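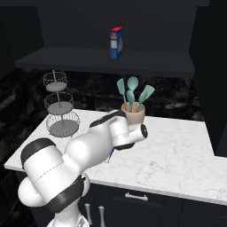 Getting your kitchen crew ready for a robot arm, in five steps

I run the prep kitchen at Lotgate, a staff canteen that puts out 200 lunches on a normal weekday, and since January I've had a robot arm on the plan for one of our counters. I've been asked so many times how we handled the people side of it that I'm writing it down. I'm no engineer! My background is soup.

Step 1. Write down the boring jobs first

Before you look at any arm, sit with the crew and list every job that makes them sigh. We got 42. Evie Wragg filled most of a page by herself (fetching utensils, putting utensils back, fetching them again). Then cross off anything people like doing. Mervyn Mapplebeck loves plating and said so loudly, so plating stayed with Mervyn.

Step 2. Pick one job and plan it in simulation

Ours was handing over spoons and spatulas. Georges Bitar set it up on the computer, and the picture at the top is from his simulated kitchen, with the white arm stretched out in front of the beige crock. Get your cooks around the screen at this stage — they spot things. Ours wanted to know how you'd reach past the arm to get at the wire baskets, and whether anyone would be reaching up to the shelf while it was moving. Write every question on paper and keep the paper.

Keep the simulated counter pretty bare to begin with. A crock, a basket stand, lots of clear marble. You can add the clutter of a real lunch rush later, and you should, because our real counter has never looked that tidy in its life.

Step 3. Walk the route with tape

Mark the arm's reach on your real floor and counter with tape and work a full shift around it. It feels silly. Do it anyway. We moved the bread station after one morning, and Gunhild Mogensen worked out that she'd be boxed in at the sink whenever the oven door was down.

Step 4. Talk about hours before anyone asks

I left this too long, and I'm still sorry about it. People had been worrying for weeks and I was chatting away about spatulas. When we finally sat down, I put the rota on the table and showed that no shifts were coming off it. If shifts are coming off yours, say which ones and when. Let people be annoyed in the room.

Step 5. Decide who can stop it

Everybody, in our case, with no permission needed and no form afterward. Brenda Hollis does the training, one person at a time, and each cook practices the stop until it's dull. New starters get it on their first day along with the knife talk.

Go back to your list from step 1 every month or so. Ours has grown, and Evie has started a second page.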